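FDT 125 Produce Handling and Display
Handout for Unit 2: Sorting and basket loading
Prepared by Bláthnaid Tierney; revised in February by Rónán Ní Chonaill

Scope
This unit covers mixed produce on a flat work surface and its transfer to an open basket. Bagged goods are treated in Unit 14.

1. Classes of item
Items are sorted by shape and by resistance to pressure before any basket is loaded.

Class A, firm and round: lemons, limes, tangerines.
Class B, hollow or lobed: bell peppers.
Class C, long: celery, carrots, chili peppers, eggplant.
Class D, clustered and soft: grapes.

Tomatoes are placed in Class A or Class D according to ripeness. Record the choice on the Nisbet sheet. 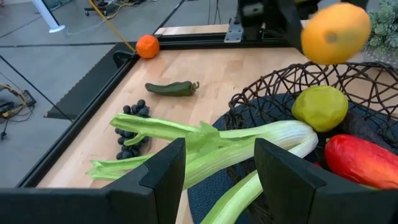

2. Loading order
Class A goes in first, against the base. Class B follows, with the stem end facing the rim. Eggplant is laid along the side wall. Grapes go in last and carry no load. The limit for anything resting on a Class B item is 200 grams.

An open-weave basket needs a lining when small items are loaded. Check that the lining reaches the wall on all sides. Stems left pointing outward catch in the weave during unloading.

3. Celery
Celery is the only item in this set with a leafy end wider than its base. Lift it near the base, where the stalks are closest together. Outer stalks spread when the bunch is upright, so allow clearance above the rim and on both sides. Leaves are not to be used as a grip.
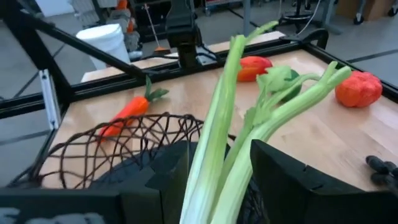 Fig. 2. Celery upright beside an open-weave basket. Bell pepper at right.

4. Exercise
Using the Grultamum tray set, load one basket from each class list and write down the order used. Repeat with the celery loaded first. Note which items had to be moved.

Reading: Virkora course pack, section 14. Sheets go in the Indier folder before the next lab.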